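3.2 Sleep and indoor heat in the Zoverville terraces

The second strand of the study concerned how residents of older attached housing describe hot nights, and how far those descriptions agree with what was logged in their bedrooms. Earlier work in the Lumanlan district relied on daytime readings and on a single question about comfort. Neither is well suited to the problem, as the complaint most often made by tenants is about the hours between 11 pm and 4 am, when outdoor temperature has dropped and indoor temperature has not.

A postal survey was sent to 2,000 addresses in Zoverville and the adjoining streets of Reltasden. Households that agreed to further contact were offered a bedroom logger and a paper diary. The logger took a reading every 5 minutes and was placed at pillow height on an inside wall, away from lamps and window frames. Diaries were filled in on waking and asked for bedtime, number of times awake, whether a window was open, whether a fan was running, and a rating of the night on a scale from "slept as usual" to "hardly slept".

Hot nights were defined by the bedroom and not by the weather station. A night counted as hot if the logged temperature stayed above 24 degrees from midnight until 4 am without a break. This threshold is lower than the one used by Tsao and Tsao in their apartment study, and was chosen after pilot diaries showed poor ratings well before their cut-off was reached. We return to the effect of this choice in Section 5.

Diary entries were coded by two readers working separately. Where the codes differed, a third reader decided. Most differences concerned remarks that blamed something other than heat (traffic, a neighbour's dog, a sick child) on a night that also met the definition of hot. These nights were kept in the main analysis and removed in a sensitivity check.
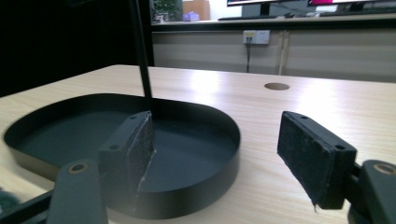 Figure 2. Round black tray on a light wood-grain table, between the two felt-padded gripper fingers.

Memory proved a poor guide to the summer as a whole. At the closing interview, participants were asked to name the worst stretch of nights and to say how long it had lasted. Long-term residents tended to overstate its length, and several placed it in the wrong month. They were also more likely to compare the season with a particular summer from childhood, nearly always in favour of the earlier one. Newer residents made few such comparisons and gave durations closer to the logger record.

Fan use was less consistent than expected. Some households ran a fan on every night of the diary period, hot or otherwise, and mentioned the noise as an aid to sleep. Others owned a fan and left it in a cupboard until the second or third hot night. Open windows showed a clearer pattern: ground-floor bedrooms were mostly kept shut, with security given as the usual reason, and these rooms cooled about 2 hours later than upstairs rooms facing the same way.

The results should not be read as a measure of sleep itself. No wearable devices were used, and a diary completed at breakfast is coloured by the mood of the morning. The comparison between floors also rests on houses of one type, with brick party walls and dark roofs, and may not carry over to detached housing.

Comments

Nerys Hopkin
Was the wall between neighbours treated as an inside wall for the loggers? Ours holds heat until well past midnight.

Chun-hung Chuang
I'd like to see the ground-floor result split by street side and laneway side. In Tritisow the laneway rooms were the worse ones.

Muthu Varma
Is the diary form available anywhere? We start a similar survey in May and would use the same wording for the rating question.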